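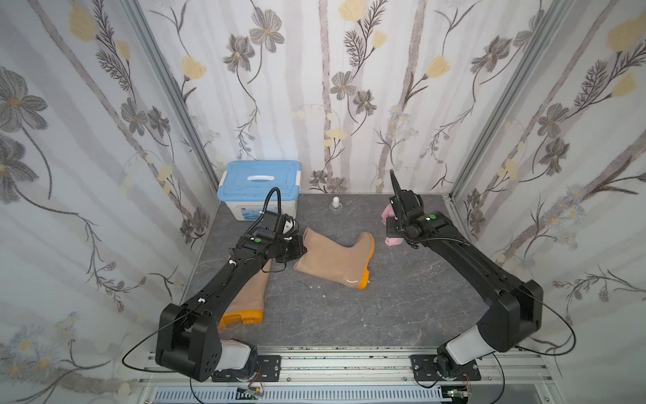
**How do you store rubber boots between seasons without them going sticky?**

Hi all! I have two pairs of rain boots that spend most of the year at the bottom of the hall closet in our place in Marnolstead, and every August I pull them out for the camping trip and find them creased at the ankle and a bit tacky to the touch. Last year one pair had to go in the trash, which made me sad as they were my favorites. I've got a shelf 14 inches high and not much else. Should they lie flat or stand up? And can I leave socks inside or is that asking for mold?

Asked by tavo_mornings, 21st April

---

**Answer from Rui Prata** (165 helpful votes)

Oh, I feel for you, I lost a lovely green pair the same way! Wash them with plain lukewarm water and a drop of dish soap, then let them dry somewhere airy for 2 full days. I know that sounds like forever, but the toes hold on to damp much longer than you'd think. Keep them away from the radiator, please, heat is what made mine go tacky.
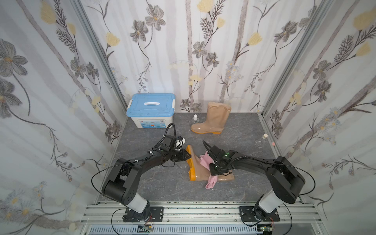 Standing up is best if you have the height, so do measure your boots against that shelf before you decide. Short ones with a good firm shaft will usually stand by themselves, like the tan one with the orange sole by the back wall. If yours have to lie down, as its partner is doing, stuff the leg with crumpled paper so it can't fold, and don't pile anything heavy on top. Socks I would always take out and wash on their own, pink ones included. A plastic box with a lid is fine for storing the smaller bits and pieces, but I'd leave boots out of it until you're completely sure they are dry inside.

---

**Answer from danari_h**

Paper works, but newspaper left gray smudges in my white pair, so use plain packing paper. I do mine the same day I put the umbrellas away, otherwise I forget.

---

**Answer from Ackermann**

just hang them upside down in the garage, mine are fine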